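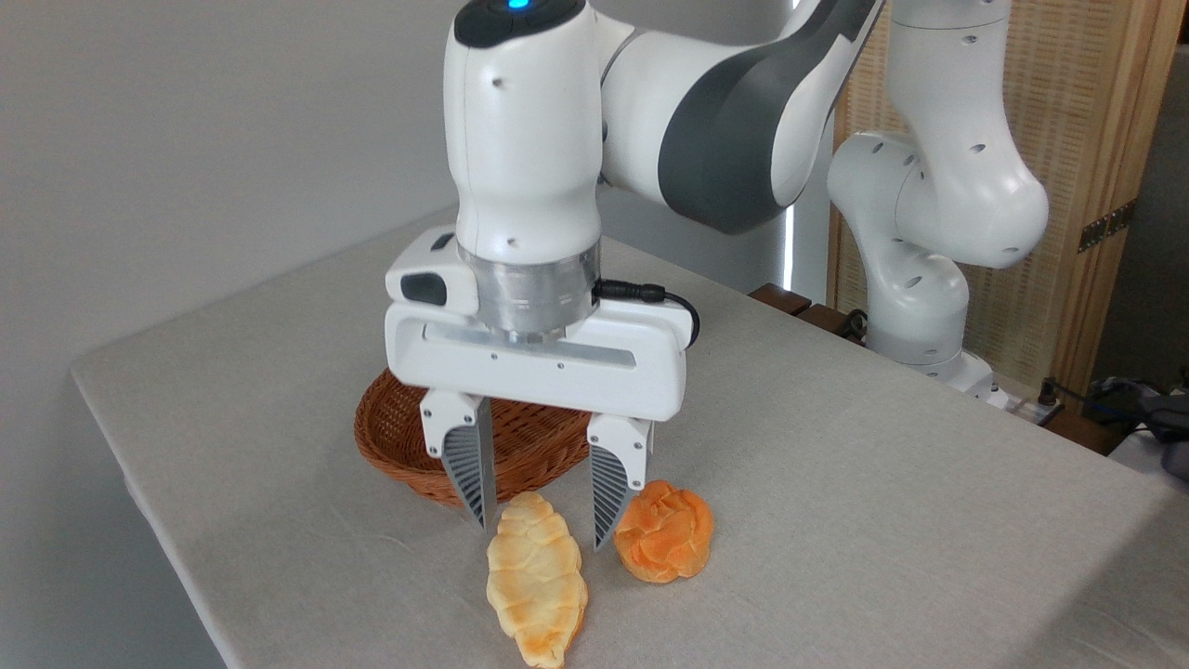 Grokitz Ribbed Fingertip Pads for Parallel-Jaw Grippers
Part no. 898 (pair)
Manufacturer: Clerkis
Page updated Sep 27, 2023

Overview
Replacement pads for the inner faces of two-finger parallel grippers. The ribbed face is intended for soft, irregular items such as bread rolls, pastries and packed produce. Pads are gray and taper to a point at the lower end, so the finger can reach a part lying on a flat table. Sold in pairs. Do not mix a new pad with a used one.

Specifications
Pad set: 2 pads, left and right
Maximum grip force, pads fitted: 40 N
Mounting: screw, from the outer side of the finger
Matching finger set: part no. 561
Food contact rating: none. See Food Handling below.

Before First Use
Complete a risk assessment for the whole application: arm, gripper, fingers, workpiece and table. ISO 10218-2 covers integration of the robot system. ISO/TS 15066 gives guidance on contact between people and collaborative robots. A collaborative arm does not make the application collaborative. The pointed ends of the pads must be included in the assessment.

Set the grip force at the lowest value that holds the item through the full path, including a protective stop. Record the value with the program version.

Where two arms share a table, define a separate work zone for each arm and limit speed wherever the zones overlap. A parked arm counts as an obstacle and must be entered in the cell model.

Handling Long Items
Grip across the short axis, near the middle of the item. If the program turns the item upright, measure clearance from its lowest point and not from the fingertips. Check the fingers against neighboring items on the table at full opening as well as when closed.
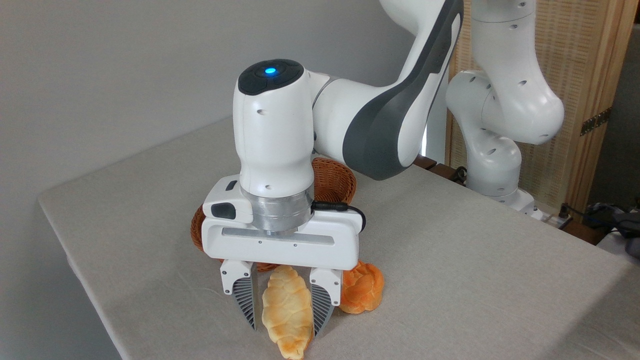 Food Handling
These pads are supplied for development, training and demonstration. Items handled with them must not be eaten or sold. The ribs hold crumbs and cannot be cleaned to a food-contact standard. For production, order the smooth-faced Ambrose pad and follow the cleaning schedule supplied with it.

Cables
Leave enough slack at the gripper connector for full wrist rotation. Run the joints to both limits at reduced speed and watch the loop. Re-check after any tool change.

Inspection
Before each shift: check pad screws and look for torn ribs.
Monthly: repeat the grip force check and compare with the recorded value.
Every January: replace both pads regardless of condition.

Ordering
Ships from Hirnamness. Application questions: Siriporn Nakpan, technical sales. Include the arm model, finger part number and item weight.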